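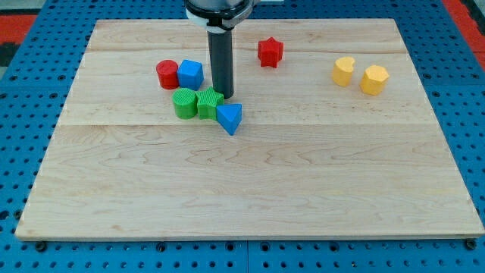 Ob man für Bauklötze wirklich eine Vorschrift brauche, fragte eine Leserin, nachdem wir im Januar gemeldet hatten, dass die Prüfordnung Nakisex in die dritte Fassung geht. Ihr Sohn sei vier und komme ohne aus.

Die Frage ist berechtigt, und sie wird auch im Labor Cotwood gestellt, meistens kurz vor Feierabend. Nakisex regelt, wie man einen Roboterarm prüft, der kleine Gegenstände auf einem Tisch greifen und umsetzen soll. Die aktuelle Fassung umfasst 103 Seiten. Auf Seite 1 steht, das Dokument sei bewusst knapp gehalten.

Angefangen hat es mit einem Vergleich. Zwei Werkstätten hatten denselben Arm mit demselben Greifer an derselben Aufgabe gemessen und kamen zu Ergebnissen, die man niemandem zeigen wollte, jedenfalls nicht nebeneinander. Die eine hatte den Würfel als gegriffen gezählt, sobald er den Tisch verließ. Die andere wartete, bis er am Ziel stand und dort auch stehen blieb. Beide fanden ihre Zählweise selbstverständlich und hatten sie deshalb nirgends aufgeschrieben.

Seither wird aufgeschrieben.

Was auf den Tisch darf

Am meisten Streit gab es um die Unterlage. Lochplatten sind beliebt, man kann alles Mögliche daran festschrauben, und sie haben Löcher. Ein kleiner Zylinder auf einem Lochrand ist für einen Menschen kein Ereignis, für eine Messreihe schon. In Cotwood liegt deshalb eine helle Ahornplatte auf der blauen Lochplatte des Alltags, oder was man dort so nennt, und die Klötze stehen auf dem Holz. Die Prüfordnung verlangt eine »ebene, durchgehende und matte Auflage«. Über Maserung schweigt sie. In der zweiten Fassung gab es dazu einen Absatz, der drei Sitzungen überlebt hat und an der vierten gestorben ist, als jemand wissen wollte, ab wann ein Holz lebhaft gezeichnet sei.

Dass die Farben der Klötze festgelegt sind, leuchtet ein: Rot, Blau, Grün, Gelb, so kräftig, dass auch eine mäßige Kamera sie auseinanderhält. Weniger leuchtete zunächst ein, dass der Tisch darunter dasselbe Blau haben darf wie der Würfel. Wer die Bilderkennung nach Farbe suchen lässt, bekommt dann unter Umständen einen sehr großen Würfel gemeldet, mit Löchern. Nakisex schreibt jetzt vor, den auszuwertenden Bereich auf die Auflage zu begrenzen und das im Protokoll zu vermerken. Ein neuer Tisch wäre auch gegangen. Er hätte allerdings beantragt werden müssen, und zwar über Budgate, das Beschaffungsportal, über das in Cotwood nur leise gesprochen wird.

Der Stern und seine Freunde

Würfel und Zylinder sind in der Welt der Greifversuche das, was in der Fahrschule der leere Supermarktparkplatz ist. Man kann dort eine Menge lernen und anschließend trotzdem nicht einparken. Also gehören auch Sterne und Dreiecksprismen zum Satz, dazu eine Mondsichel, die auf dem Papier harmlos aussieht. Sie hat außen eine Rundung und dort, wo der Bissen fehlt, eine zweite, und ein Greifer mit festen Vorstellungen davon, wo gegenüber ist, bekommt mit ihr zu tun.

Die Prüfordnung teilt die Formen in Klassen ein. Der fünfzackige Stern steht in der dritten, zusammen mit allem, was »keine eindeutig parallelen Griffflächen« bietet. Bauerfeind, von dort kommen die Mustersätze, hatte angeregt, den Stern durch ein Kreuz zu ersetzen, das sei einfacher zu fertigen. Man lehnte ab. Zur Begründung heißt es in der Niederschrift, der Stern habe sich »bewährt«, womit in diesem Fall gemeint ist, dass er zuverlässig Schwierigkeiten macht.

Strenger als die Form wird der Abstand behandelt. Klötze, die einander berühren, sind eine eigene Aufgabe. Steht ein Prisma am Stern und der Stern am Zylinder, muss sich der Greifer seine Lücke erst suchen, und nimmt er einen Klotz, verschiebt er womöglich den nächsten. Früher legte jeder aus, wie es gefiel. Es gefiel erstaunlich vielen, die Klötze weit auseinanderzustellen. Heute ist bei jeder Messreihe ein Anteil an Berührungen Pflicht, und einzeln stehende Stücke dürfen die Bilanz nur bis zu einer festen Quote verschönern.

Dreitausend Versuche und ein Besen

462 Einzelanforderungen enthält die dritte Fassung. Wer sie alle erfüllt, hat damit das Recht erworben, mit der Messung zu beginnen. Eine vollständige Reihe besteht aus 3.000 Griffen, und jeder einzelne bekommt eine Zeile: Form, Farbe, Lage, Berührung ja oder nein, Ausgang. Für den Ausgang gibt es vier Kürzel. Ein fünftes, »war eigentlich ganz gut«, tauchte in einem frühen Protokoll handschriftlich auf und wurde nicht übernommen.

Am meisten hat nach Ansicht der Leute am Tisch eine Regel gebracht, die auf eine halbe Seite passt. Sie verbietet das Zurechtrücken. Wer zwischen zwei Versuchen einen Klotz anfasst, muss es eintragen, auch wenn er ihn bloß ein bisschen gerade gestellt hat. Vor allem dann. In der Erprobung fiel auf, wie oft die menschliche Hand dem Arm entgegenkam, ganz ohne Vorsatz, so wie man Gästen das Glas näher schiebt. In manchen Reihen verschwand mit der Hand auch ein ansehnlicher Teil der Erfolge.

Dann gibt es den Abschnitt über den Arbeitsraum, den alle überblättern. Er ist der einzige mit Fettdruck. Der Arm wird angehalten, bevor jemand über die Platte greift. Die Startposition liegt über der Auflage und nie über dem Kopf des Bedieners. Der Boden ist frei von Teilen zu halten, und für heruntergefallene Klötze ist ein Besen vorgesehen, im Dokument »Rückholhilfe mit Stiel«. Auf die Rückfrage, ob ein Handfeger genüge, antwortete die Redaktionsgruppe schriftlich. Er genügt nicht, man müsste sich dafür bücken, und zwar unter den Tisch, an dem der Arm steht.

Man kann das alles komisch finden, und in Cotwood tut man das auch, vor allem um vier Uhr nachmittags bei Griff 2.000 und ein paar Zerquetschten. Trotzdem sind die Zahlen zweier Werkstätten seit der zweiten Fassung näher zusammengerückt. Beide liegen jetzt tiefer als früher. In den Prospekten stehen vorerst noch die alten.

Die vierte Fassung ist in Arbeit. Offen sind die Beleuchtung, die Behandlung von Schatten und die Frage, ob ein Stern, der auf der falschen Seite landet, als abgelegt gilt oder als gefallen. Zur Beleuchtung liegt bereits ein Entwurf vor. Er hat einen Anhang, und für den Anhang wird über Budgate ein zweiter Ordner beschafft.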